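How to Check Whether a Dividend Is Covered

A company can announce a dividend that it cannot comfortably afford. Before relying on a payout for income, investors should compare it with the money the business brings in. The procedure set out on this page takes one annual report and a calculator.

What you will need

The company's most recent annual report, including the income statement, the cash flow statement and the notes on borrowings. Reports for the four years before it are useful for the final step. Use the audited figures. Press releases often lead with adjusted numbers that leave out certain costs.

Step 1. Find the total dividend paid

Open the cash flow statement and go to the section on financing activities. Look for the line "dividends paid" and write down the amount. Be sure to include preferred dividends if they are listed separately, as these must be paid before common shareholders receive anything.

Step 2. Work out free cash flow

In the same statement, find net cash from operating activities. Subtract capital expenditures, which may appear as "purchases of property and equipment." The result is free cash flow.

Consider Barasa, a regional water and pipeline operator. Its latest report shows free cash flow of $2,626 million after capital spending.

Step 3. Calculate the payout ratio

Divide the dividends paid by free cash flow and multiply by 100. Barasa's payout ratio comes to 79 percent. The remainder is available to repay debt, buy back shares or build reserves.

Repeat the calculation with net income in place of free cash flow. If the two ratios are far apart, read the notes to find the cause. Large depreciation charges and one-time write-downs are common explanations.

Step 4. Compare with similar companies

A ratio should be read against others in the same industry. Utilities and pipeline companies tend to have steady revenue and can support a higher payout than a manufacturer whose orders rise and fall with the economy. Skorel, a maker of machine parts, would be under strain at a level that Barasa can manage.

Step 5. Review the debt

Turn to the notes on borrowings and list the amounts due in each of the next two years. Compare these with the cash left over after dividends. A company that must refinance at a higher interest rate will have less to distribute, even if its sales hold steady.

Step 6. Look at the trend

Enter the payout ratio for each of the past five years in a single row. A ratio that climbs every year shows that the dividend is growing faster than the cash behind it. An increase of 20 percentage points or more over the period calls for a closer reading of management's discussion of results.

Keeping your records

Save the worksheet with the date of the report used, and update it when the next annual report is released. Quarterly figures may be noted separately but should not be mixed with annual ones.

This page is provided for general education and does not recommend any security. Questions may be sent to Akinyi Mwakyusa or Bouchra Ghoneim at the Brarkbridge office. 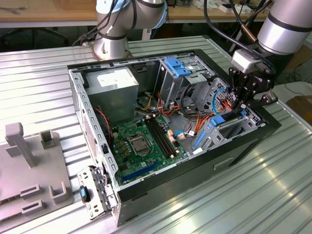 Department of Investor Education, Brarkbridge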